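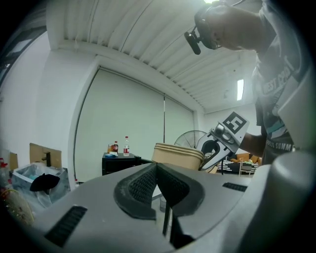

Shirts from old summer jobs - keep or toss?

skirside_jo
Posted in Home & Closet, 8:15 pm

Hi all! I've been going through my drawers since February and I've hit the wall I always hit, the T-shirts. I have 38 of them, and most came from summer camps, fun runs and the ice cream stand at Brindemero where I worked three years in a row (best boss I ever had, Noboru Nagano, he gave us a new shirt every June). I never wear them out of the house, but I get a lump in my throat every time I fill the bag. What do you all do?

kalbers
Keep 5, let the rest go. I did it last winter and haven't missed a single one. Kai

mapleporch
Oh, I have to disagree with Kai, kindly! My sister and I made a quilt from 15 of my dad's old shirts and it's on the couch every evening. Iron some backing on first though, or the jersey stretches all over the place.

kalbers
A quilt is lovely if you sew. Most people end up with a bag of cut-up shirts in the closet for 8 years - ask me how I know.

mapleporch
Fair enough, ha. Mine did sit a good while before we got going.

skirside_jo
You two are making me laugh. I can't sew a button, but my neighbor can, so maybe I'll trade her some tomato plants for it. The Brindemero ones are staying either way, Kai, sorry!

kalbers
Then that's three of your five. Two to go.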